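Gindodura Interior Door Paint, Satin White
Item 1461
Plastov Coatings – Doors and Trim

Product overview

Gindodura is a water-based satin paint for interior doors, door frames, baseboards and moldings. It is supplied ready to use and is suitable for new or previously painted wood. The paint levels slowly, which helps brush marks to settle on paneled surfaces.

Preparation

Wash the surface with mild detergent and allow it to dry. Sand glossy finishes lightly and remove all dust. Bare wood must be primed with Plastov Primer 328 before the first coat. Handles, hinges and latches should be removed or masked. 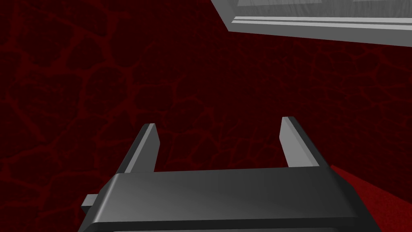 Cheung Property Services wrote that two coats were enough over an old cream finish, but that the moldings needed a smaller brush than the one they had planned to use. They would order it again for the remaining apartments.

Application

Stir well before use. Paint the moldings first, then the panels, then the flat parts of the door, working with the grain. Allow three hours between coats. Double doors should be left open until the second coat is firm – closing them early may cause the meeting edges to stick. Full hardness is reached after seven days, and the surface should not be washed before that time.

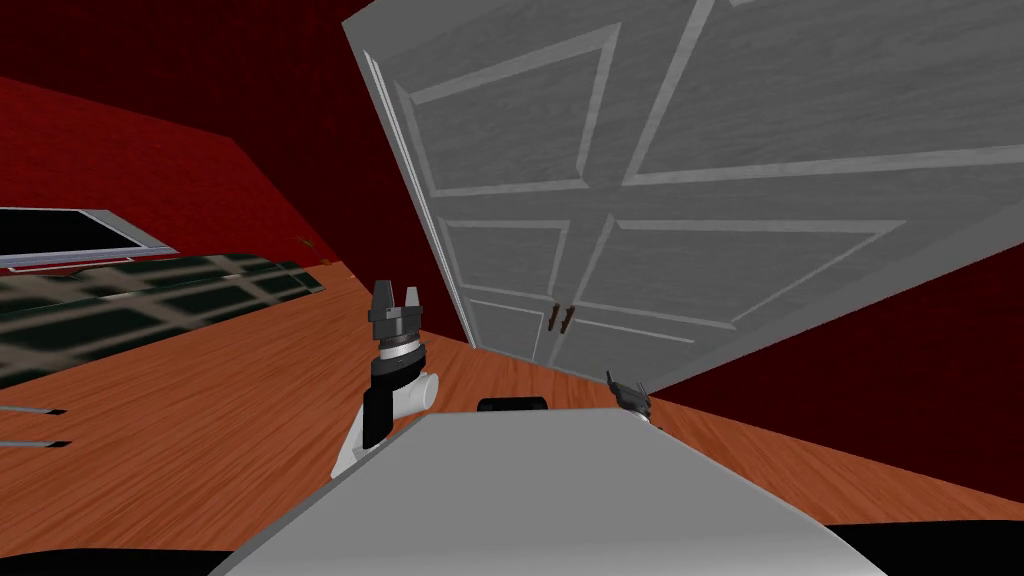 Paneled double door in pale grey-white, with dark brown handles.

Ordering and delivery

Satin White is sold by the can and by the case. Orders are shipped from the Hivthorpe warehouse. Trade customers should quote item 1461 for single cans and item 1749 for cases. Unopened cans may be returned within 30 days of delivery. Tinted paint cannot be returned.

Storage

Keep the lid tightly closed and protect from frost. Do not pour leftover paint into drains.

Page updated 23 Nov 2019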